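Broom or vacuum on marble tile?

bohumila_d
Long post, sorry! We moved the folding table in April and now I see every crumb on this floor. White marble-look squares with gray veining, lovely until you eat near them. I've swept 26 times, I swear, and the smudges stay.

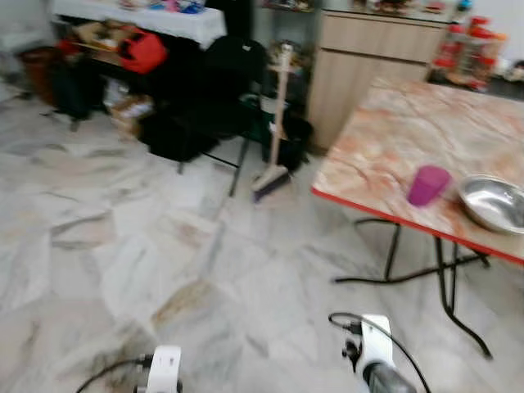 My corner, broom at the ready

Katsuhiko M
Oh, I love that tabletop, so cheerful! Smudges won't sweep, friend. Warm water, a drop of dish soap, a soft mop, and go with the joints (ours run on a diagonal too and it helps).

kamarul_14
Gently disagree, soap leaves a film on ours. Plain water, then a dry towel. And I'd get the boxes and bags up off the floor first, or you'll be mopping around them forever.

bohumila_d
You're both dears. The joints look a bit beige to me. Stain or grout color? 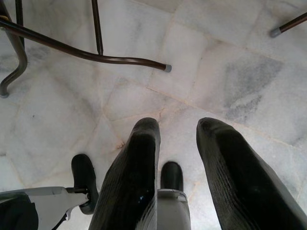
Re: Beige joints

Sota K
Grout color, I'd bet. Mine came that way and eight years of scrubbing hasn't changed it one bit, so save your knees!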